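The Round Table from Voresier Street

My aunt left me her table and not much else, and I will tell you how it came up the stairs, if you have a minute and the kettle is on.

It was April, and raining the way it rains in Jolleck, sideways and with feeling. The movers wanted 800 for the job, which was more than my aunt had paid for the table, so I asked my neighbor instead – a retired baker with forearms like bread loaves – and he came over in his slippers. It took us 18 stairs and a good deal of bad language. He said it must have been built inside a house, around the people living there, and I said that was my aunt all over.

She had eaten every supper of her life at that table. She did her taxes on it and cut out dresses on it, and once she laid a sick goose on it, wrapped in a towel, and fed it warm oats until midnight. When I was small I would trace the grain with one finger and pretend it was a river, and she would ask me where I had gotten to, and I would say nearly to the sea.
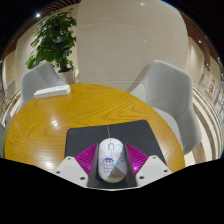
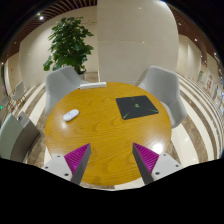 I meant to keep it for company, you understand. But company did not come much that first spring, and I got into the way of sitting down there in the mornings to write letters to people I had been meaning to write to for years. I wrote to my brother. I wrote to the woman who used to rent the room over my aunt's kitchen, and she wrote back nine pages, mostly concerning the goose, who had lived, it seems, to a terrible old age and bitten the mailman twice.

I read all nine pages aloud to the baker, who had come up to borrow sugar, and he stayed for soup.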